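4. O que correu mal

O plano previa 120 ciclos de preensão seguidos, sem ninguém dentro da zona da vedação. Fizemos 40. No ciclo seguinte a garra fechou antes de o braço ter parado, e o programa registou a operação como concluída. Não foi caso único: ao rever os registos encontrámos mais 9 fechos antecipados, todos marcados como sucesso.

O relatório do grupo anterior, o do projeto Wandlow, atribuía falhas parecidas a "ruído no sensor". Custa-nos aceitar a explicação. O ruído não escolhe sempre o mesmo troço da trajetória, e ninguém juntou um gráfico que o mostrasse. A Hajar Mahrous repetiu o ensaio com o filtro recomendado e obteve o mesmo comportamento, só que com mais atraso.
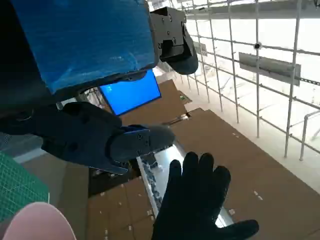 A nossa hipótese é mais aborrecida: o sinal de "em posição" é enviado quando o controlador aceita o comando, e o módulo Jorkik lê-o como confirmação de chegada. Um atraso fixo de 8 décimas de segundo esconde o problema a baixa velocidade. Não o resolve, e não gostaríamos de o ver descrito como solução na versão final.

Quanto à segurança, a lista de verificação que herdámos dá o risco como "controlado" pela existência de vedação e de luvas. Uma luva não protege de um fecho fora de tempo. Também não encontrámos prova de que a paragem de emergência tenha sido ensaiada com a garra em carga desde setembro.

Até haver leitura direta da posição, propomos:
- velocidade reduzida sempre que haja mãos ao alcance da garra;
- corte de energia antes de mexer nas peças;
- registo separado para comando aceite e movimento terminado.

Falta repetir a série completa.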